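Nwankwo Furnished Rooms, Room-Ready Checklist, Automation Edition
Revised April. Replaces the old one, which fit on an index card.

1. Handheld gripper, start of shift
Pivots move freely, both finger pads clean and seated. OK.
Comment: Pads get wiped at start of shift. So do my glasses, on my own time.

2. Bed surface
Cover flat, items spaced so the tool can reach between them. Food container lid shut, flaps checked.
Comment: One flap on the yellow lid sticks out at the end. Press down before gripping.
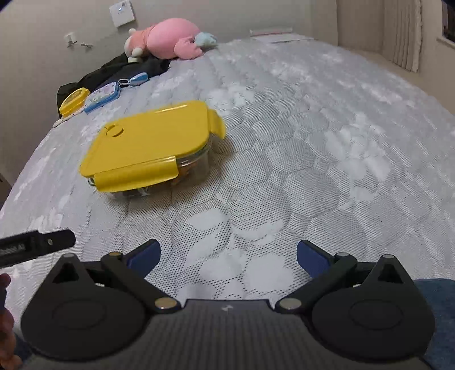
Who signs the sheet when the Urkero software has already passed the room?
The person on shift signs. The software has no initials and has never been called into the office.

3. Hands and wrists
Five-minute break after every 100 grips. PARTIAL.
Comment: Tollar counts the grips. Tollar does not count the breaks. My thumb has asked for a meeting.

4. Approach to items
Come in level, pads wide open, close slowly.
Comment: I used to pick things up without a procedure. Ticket 1609 asks whether we still may. Open.

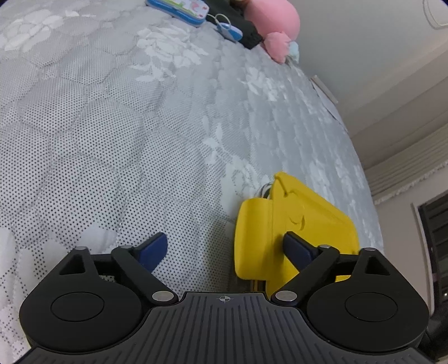 5. Staffing and training
Prorkov module finished, all 49 slides. OK.
Comment: Slide 12 says the tool frees us for "higher-value tasks." Please send the list of tasks.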